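3.2 Wie wir die Hüllen gedruckt und getragen haben

Jetzt wird es praktisch, und ich gebe zu, dass ich mich auf diesen Teil am meisten gefreut habe. In Abschnitt 2 ging es ja lange um Schrumpfung und Kristallinität (wer das übersprungen hat: ich nehme es niemandem übel), ab hier geht es um die Frage, mit der das Projekt angefangen hat: Warum passt eine selbst gedruckte Handyhülle am ersten Tag wunderbar und schlackert nach ein paar Wochen?

Angefangen habe ich mit dem Modell Tudico, das ich noch aus der Vorstudie hatte. Eine einfache Wanne, umlaufender Rand, Aussparungen für Kamera und Tasten, fertig. Für die zweite Reihe kam Wudo dazu, im Grunde dieselbe Geometrie, aber mit einer stärker nach innen gezogenen Lippe. Ich hatte mir davon viel versprochen! Mehr Vorspannung, mehr Halt, dachte ich. Was ich dabei unterschätzt habe, war der Moment des Einsetzens: Das Telefon muss ja über diese Lippe hinweg, und jedes Mal werden die Ecken aufgebogen. Bei weichem TPU ist das egal, bei PLA eben nicht.

Gedruckt haben wir insgesamt 38 Hüllen, alle auf demselben Gerät und alle mit der Rückwand auf dem Druckbett. Hochkant hätte schönere Ränder gegeben, das haben wir früh ausprobiert, aber dann laufen die Schichtgrenzen quer durch die langen Seiten, und genau dort wird gezogen. Zwei dieser frühen Stücke sind mir schon beim Entfernen der Stützstruktur in der Hand zerbrochen, sie tauchen in der Auswertung nicht auf. Die Düse blieb über alle Reihen dieselbe, das Filament kam von einer einzigen Charge je Material. Getrocknet wurde über Nacht, und zwar konsequent, nachdem wir bei der allerersten Spule ordentlich Fäden gezogen hatten.

Zum Ablauf: Jede Hülle wurde direkt nach dem Abkühlen vermessen, dann 100 Mal auf einen Messkern aufgesetzt und wieder abgenommen, dann noch einmal vermessen. Danach ging sie in den Alltag, also in Hosentaschen, Rucksäcke und auf Küchentische. Nach 6 Wochen kam die dritte Messung. Den Messkern hat uns die Firma Kemppainen gefräst, und er war sein Geld wert, denn echte Telefone streuen in den Außenmaßen mehr, als mir lieb ist. Wer so etwas nachmachen möchte: bitte unbedingt einen Kern verwenden und sich nicht auf das eigene Handy verlassen. Ich habe an einem Sonntag drei vermeintlich identische Geräte durchgemessen und danach die ganze Vorstudie noch einmal neu gerechnet (das war kein schöner Sonntag).

Gemessen haben wir die lichte Weite an der oberen und unteren Kante sowie auf halber Höhe. Die Mitte ist die interessante Stelle. Oben und unten halten die gerundeten Ecken das Maß ziemlich gut fest, auf halber Höhe hat die Seitenwand dagegen kaum Unterstützung und wandert nach außen. Besonders deutlich war das auf der Seite mit den Tastenöffnungen. Jede Öffnung nimmt der Wand Material weg, und was dazwischen stehen bleibt, ist ein schmaler Steg, der beim Einsetzen die ganze Biegung mitmachen soll.

Abbildung 4 zeigt eine der cremefarbenen Hüllen, an der man die fraglichen Stellen gut erkennt: die beiden kleinen, übereinander liegenden Aussparungen am seitlichen Innenrand, das runde Loch im oberen Rand und den schmalen senkrechten Schlitz in der Rückwand.
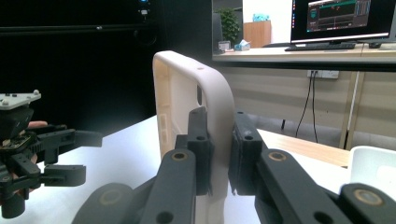 3.3 Passung und Rissbildung
Abb. 4: Gedruckte Hülle mit Tastenöffnungen und schmalem, erhabenem Rand.

Fangen wir mit den Rissen an, die sind schnell erzählt. 10 Hüllen zeigten nach der dritten Messung feine Anrisse, und die meisten davon saßen am Steg zwischen den Tasten. Das runde Loch im oberen Rand hat uns dagegen überhaupt keinen Ärger gemacht, obwohl ich genau darauf gewettet hätte. Bei den Schlitzen in der Rückwand kam es auf die Enden an: Waren sie verrundet, blieb alles ruhig.

Bei der Passung wird es verwickelter. Tudico startete lockerer als Wudo, verlor danach aber weniger, sodass sich die beiden bei der dritten Messung kaum noch unterschieden. Mit der Slicer-Einstellung Wavberg, die die Außenwände in leichten Wellen ablegt, wurden die Seiten etwas nachgiebiger und die Anrisse seltener, dafür fühlt sich der Rand rau an. Mir persönlich gefällt das sogar, beim Probetragen waren die Meinungen geteilt. Ob der Effekt an der Wellenform selbst liegt oder bloß an der langsameren Außenwand, können wir mit diesen Daten nicht trennen; dafür müsste man beide Geschwindigkeiten mit glatter Wand nachdrucken. Die Einzelwerte je Messstelle stehen in Tabelle 3.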